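Last updated October 6, 2025

The Michalík counter closed at 8 and Poonam Bhardwaj was still spraying. Left wrist, right wrist, inside of the elbow. Four scents on four bits of skin and none of them the one.

"You'll give yourself a migraine," said Liis. Cashing out. Not looking up.

"It had fig in it. Fig and something burnt."

"Half the wall has fig in it."

True. But this one had been in a grey box, bottom shelf, behind the testers, back when the store was still on Nedcombe Street and the carpet smelled of everybody. Her mum wore it to weddings. Then the bottle was empty, and then so was the shelf. Discontinued. A word Poonam had learned at nine and never forgiven.

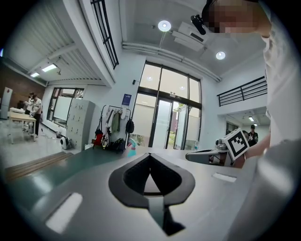

"What was it called?" said Liis.

"Kestcombe 456. They only ever made 500 bottles of it, so Mum said, but Mum says that about everything."

Liis stopped counting. Put the twenties down in a crooked pile.

"Say that again."

"Kestcombe. Four five six."

"Trilok has one."

Trilok Bansal, men's fragrance, far end. Moustache wax, terrible jokes. He'd been at the old store before either of them and he kept things – gift-with-purchase pouches, dead lipsticks, a whole drawer of blotters with the names pencilled on in his tiny handwriting. Poonam had always thought of it as a sort of illness. She was already walking.

He was doing up his coat. One glove on.

"No," he said, before she'd got to the end of it.

"I don't want to buy it. I want to smell it."

"Everyone wants to smell it. Erlinda Panganiban wanted to smell it and she took a third of the bottle." He looked at her for a bit. Took the glove off again. "Whose was it?"

"My mum's."
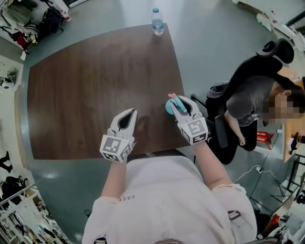

The drawer stuck, then didn't. He had it wrapped in a tea towel, the grey box gone soft at the corners, the price still on it in the old orange sticker. The juice had turned the colour of strong tea. He didn't hand it over. He sprayed one blotter, once, from a long way off, waved it about, and held it out to her like a parking ticket.

Fig. Smoke. Under that, the inside of a coat cupboard, and somebody's cousin's wedding, and her mother's neck.

"It's gone off a bit," said Trilok. "The top's all wrong now. You want to give it ten minuts."

She gave it ten minutes. Liis came over with both their bags and the keys and stood there not saying anything, and the escalators shut off one after the other, and Poonam kept the blotter under her nose untill the security light came on and Trilok said right, he had a bus.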